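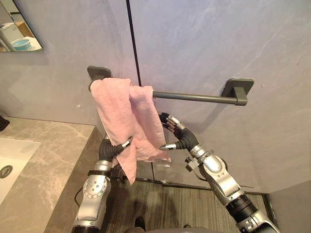

**Towel bar** (also *towel rail*) - a rod fixed to a wall and used for hanging towels. Most have two wall mounts that hold the rod clear of the surface. In small bathrooms the bar is usually placed within reach of the sink.

## Draping

A hand towel is laid over the rod in two layers and pulled down at the lower corners. Bunched terry cloth dries slowly, so household guides advise opening the folds.

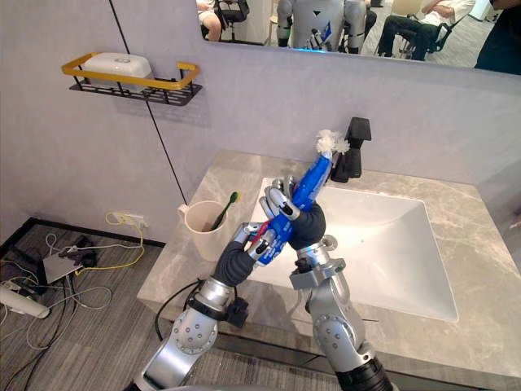

*Rectangular white basin with a black faucet; toothbrush in a mug, left.*

## Related fittings

Toothbrushes are kept upright in a mug or holder on the counter. A wall shelf takes boxes and other items that would crowd the basin. The Sulcombe pattern book, printed in 2000, lists 11 bathroom fittings and treats the bar and shelf as a pair.
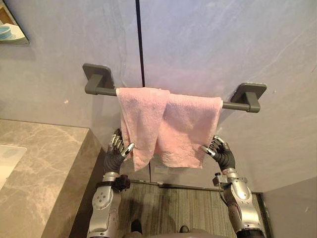

Vol. 6, p. 8

## Materials

Bars are made of metal, wood or plastic. Dark matte finishes are common on newer ones - often chosen to match the faucet.

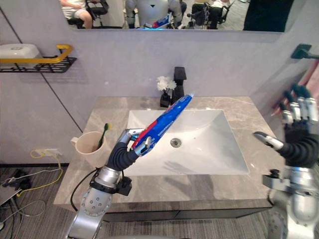 *Vanity with marble countertop, frameless mirror and wall shelf.*

**See also:** Basin; Faucet; Vanity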